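Opinion > Schools and Learning > Let the Doughnut Fall

Print this page | E-mail this page

I have been helping out with the robotics club at Detton for long enough now that parents ask me, usually in the parking lot, when the kids are going to enter a real competition. I always say something friendly and vague, and then I think about it the whole drive home. So let me try to give a proper answer, and please forgive me if I wander a bit on the way.

We did go to a contest once, the Boltar Cup, and I don't want to be unkind about it. The students built a nice machine, they pushed foam blocks into a goal, and they came home in 7th place, very pleased with themselves. But when I asked them a month later what they had learned, most of them told me about the scoring rules. They knew those rules the way I used to know baseball statistics! What they couldn't tell me was why their robot turned left better than it turned right.

This spring we stayed home and did the pastry project instead. The job sounds like nothing at all: get a robot arm to lift a doughnut out of its paper box and put it down somewhere else in one piece. I thought it would fill two meetings. It has filled 11, and the students are still arguing about it with great happiness.

A foam block is the same every time, you see, and it forgives you. A doughnut sits a little crooked in its paper, and it has icing on top, and if you squeeze too hard you'll know it. One group wanted to come straight down from above, and another was sure you had to go in from the side, and both of them filled pages of the notebook with drawings to prove it. The notebook is my favorite thing in the whole club - it has failures in it, with dates and reasons, written by teenagers of their own free will.
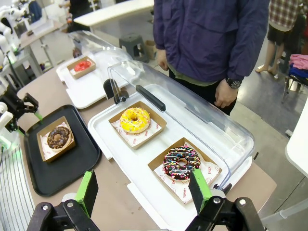 And then there are the covers. A lid changes everything, even a clear one that's already partly open, for now the arm has to care about what is over the doughnut as well as what is under it. The group that had been so sure about coming down from above went very quiet that afternoon, and then they asked for more time, and I was so proud of them I could hardly stand it.

I know a trophy is easier to show to a school board than a notebook is. I know, too, that some children love a contest and do their best work with a clock running, and I wouldn't take that away from them. If the Hiltska league ever opens a junior division near us, I'll drive the van myself. But I would like us to stop treating the contest as the real thing and the slow months as practice for it. Give the students one small, stubborn job and enough afternoons to be wrong in, and please keep buying the doughnuts.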